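Laundry task sync - Hosley stack
Present: Kourosh, Ute, Mitra, Shiuli. Zulkifli joined at 2:45, notes by Mitra

**Perception**
- Door state classifer still confuses glass reflections with open drum. Ute relabeled 245 crops, retrain tonight.
- Basket rim detection fine on plain loads. Worse when a collar or sleeve sticks up over the rim line - Shiuli wants a mask for cloth before the rim fit. Agreed.

**Planning**
- Two-arm approach to the rim: planner timed out on 13 of the replay starts. Kourosh thinks the collision padding on the wrist cables is too fat. Will try it smaller, sim first.
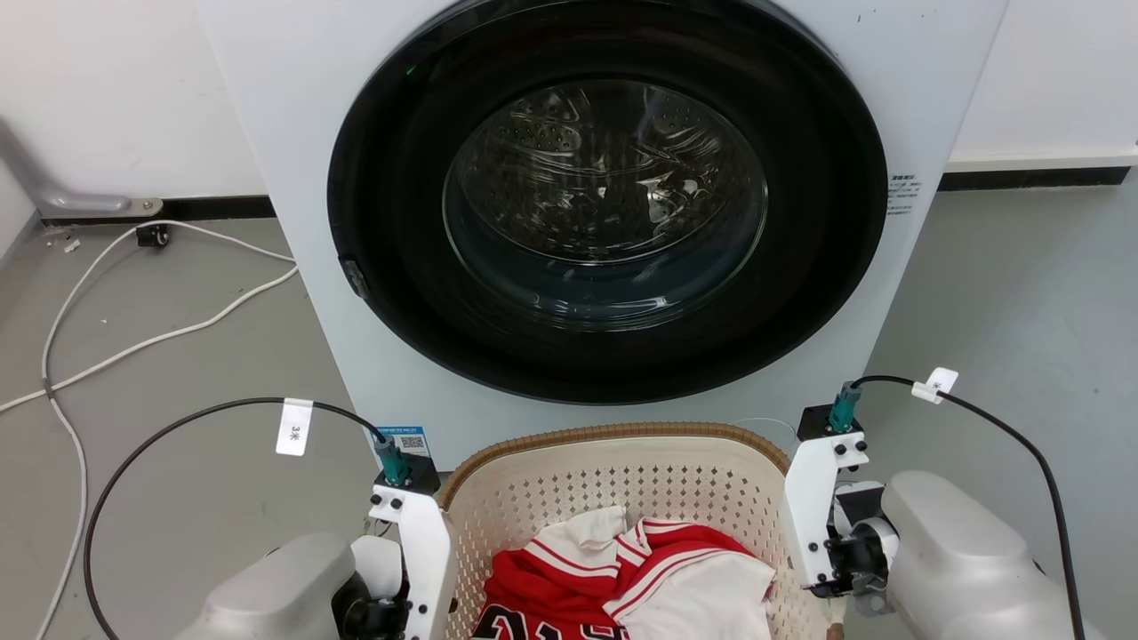
- Also the arms don't get to the rim at the same time. Left waits, right replans, left times out. Kourosh to add a shared barrier in the task node, not per arm.
- Door handling stays out of the October branch. Zulkifli not happy, wants it noted.

**Tooling**
- Log viewer drops gripper topics after 14 min. Known bug, Ute has a patch, needs reveiw.

**Actions**
- Ute - retrain, patch up
- Kourosh - padding, barrier
- Shiuli - cloth mask
- Zulkifli - door spec to Mitra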